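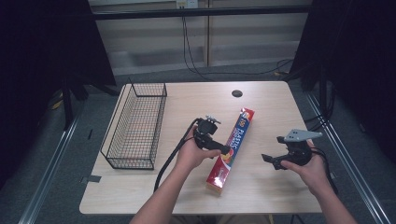
## What I learned from moving the pantry

Well, it finally happened. After three years of saying "we should really do something about that pantry," I did something about that pantry, and I have opinions now, so you get a whole newsletter item about it. Pour yourself a coffee.

Our pantry used to be the closet at the end of the hall, next to the bathroom. I know. The people who had the house before us kept coats in it, which makes a lot more sense, but when we moved in the kitchen had four cabinets and one of them had a pipe running through it, so the canned goods went down the hall and stayed there. Every dinner I've cooked in this house has included at least one walk for tomatoes.

In February my neighbor Gladys Ríos redid her kitchen and gave me her old shelving unit (tall, white, a bit wobbly, perfect). It sat in the garage until two weeks ago, when I measured the gap beside the fridge and it fit with an inch to spare!! I took that as a sign.

So, emptying a pantry. I thought it would take an hour and it took a Saturday. I had 133 things in there, and yes, I wrote them all down, on the back of an old calendar. Six of those things were cornstarch. I don't bake that much and I couldn't tell you the last time I thickened a sauce, but apparently every time I go to the store a little voice says "cornstarch" and I obey. If you live nearby and need cornstarch, please write to me.

The oldest item was a jar of pickled beets that came from my aunt's house, and we won't discuss the date on it.

Here's what I did with the rest, in case you're staring at your own shelves this weekend:

- Baking stuff all went in one bin with a handle, so I can carry the whole thing to the counter and put the whole thing back.
- Cans are in rows by kind, labels out. I tried alphabetical for one evening and then couldn't decide if chickpeas were C or G, for garbanzo.
- Anything open got a clip and a strip of masking tape with the month on it.
- Snacks are on the second shelf from the bottom. I put them on the top shelf first and found my nephew standing on a chair, so down they came.
- Rice and pasta are in the big glass jars I'd been saving for "something nice" since forever.

I left one shelf empty on purpose – well, mostly empty – for things that come home from the store and need a spot until I figure out where they live. Benedita Vilela gave me that idea in a reply to the last newsletter, and it's the best tip of the bunch. Thank you, Benedita!

Do I cook more now? Maybe a little. I made soup twice last week, and both times I knew I had barley before I started, and that's new for me. I also stopped buying mustard.

The hall closet is going back to being a coat closet, except it still smells like cumin. I've tried baking soda and leaving the door open all day. Kevin Valderrama swears by a bowl of dry coffee grounds, so that's going in tonight. If you've got a better trick, hit reply and tell me, and I'll share the good ones next time.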